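Oscombe Household Skills, Unit 4 handout
4 Nov 2023

## Carrier bags, fruit and the worktop

Last session dealt with cupboards. This one deals with what sits out on the counter after shopping: fruit, bags, small packets, and the odd thing that belongs in another room.

### Sort before you store

Take everything out of the bags first. Put like with like at one end of the worktop and keep the other end clear for folding. Anything that doesn't belong in a kitchen goes in the "elsewhere" tray and is dealt with last.

### Fruit

- Whole tropical fruit (mango, dragon fruit) can stay in an open basket while it ripens. Ripe mango goes in the fridge.
- Lemons last longer in the fridge but are fine out for a week.
- Put heavy fruit in first. Dragon fruit scales bend and brown if something is pressed on them.
- Don't leave fruit tied up in plastic. Moisture collects and the skins go soft.

### Folding a thin plastic bag

1. Shake out crumbs and stalks.
2. Hold the bag by the bottom edge and let the handles hang, so the air comes out.
3. Lay it flat and smooth it from the bottom towards the handles.
4. Fold lengthways twice, then roll from the bottom.
5. Tuck the handles round the roll.

Bags that are sticky or torn go straight to soft plastics recycling. Printed bags fold the same way as plain ones. Very large ones need a third lengthways fold.

The Fledbridge household survey (see reading list) had 1,569 replies, and 528 of them gave "a drawer of loose bags" as the thing they most wanted to sort out. Read the section on storage before January.

### For your notebook

Draw your own worktop from above. Mark where shopping is put down, where fruit is kept and where bags end up. Then list anything on it that has no set place: clocks, medicine packets, post, half-empty boxes. Bring the drawing to the next session, along with one clean carrier bag, any size.
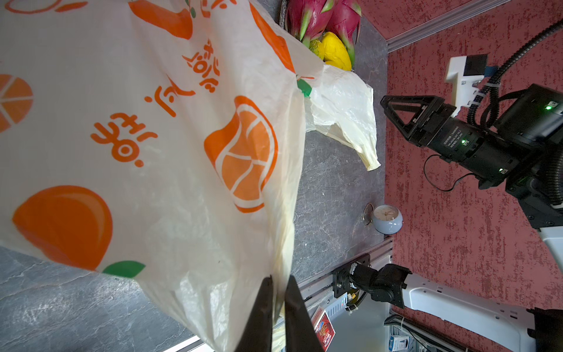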